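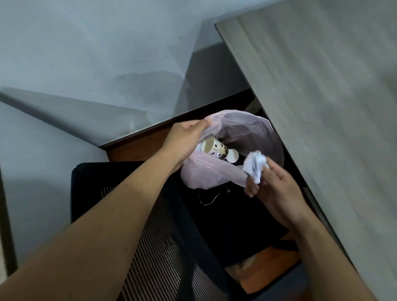

Desk waste: new liners and a later collection time

Starting in December, the desk-side bins on both floors of the Metutthorpe office will be emptied at 15:00 instead of first thing in the morning. The cleaning contract with Domard has been amended to match. Bins filled after that time will stand until the following afternoon, so food waste should go to the kitchen, where the large bins are still cleared at the end of the day.

The under-desk bins stay in place. The liners are changing to a thin plastic film supplied by Illatport, stock number 2881. It is lighter than the old liner and tears more easily at the rim. When fitting one, open the bag fully, push the base down to the floor of the bin and fold the spare film over the outside edge. A liner that is left bunched at the top forms a shallow pocket, and cups and paper then sit near the rim while the lower part of the bin stays unused.

Paper cups account for most of the volume in the desk bins. They are lined on the inside and can't go in the paper recycling with office sheets. Empty any remaining drink into the kitchen sink first - the new film holds liquid poorly once it has been punctured. Cups may be stacked inside one another before they are thrown away. Lids go in the same bin.

Clean office paper belongs in the gray paper boxes by the printers. Flat sheets are preferred, as crumpled paper takes up more space and catches in the slot. Tissues, paper towels and anything with food or coffee on it go in the desk bin. Confidential pages go in the locked cabinet outside the Villalobos meeting room, whether or not they have already been torn up.

Cables, earphones, chargers and batteries do not go in any desk bin, including the gap between the liner and the bin wall. The evening crew lifts out the liner only and does not check what is underneath. Small electrical items can be left in the tray at the front desk, which is emptied every 2 weeks. Loose cables on the floor should be tied up or moved clear of the bin before collection.

Please push chairs away from the bin if you leave your desk before 15:00. The crew has been asked not to move chairs or reach over equipment, and a bin that is blocked will be skipped. Spare liners are kept in the supply closet on each floor, on shelf 7. Take one at a time, and report an empty shelf to the front desk.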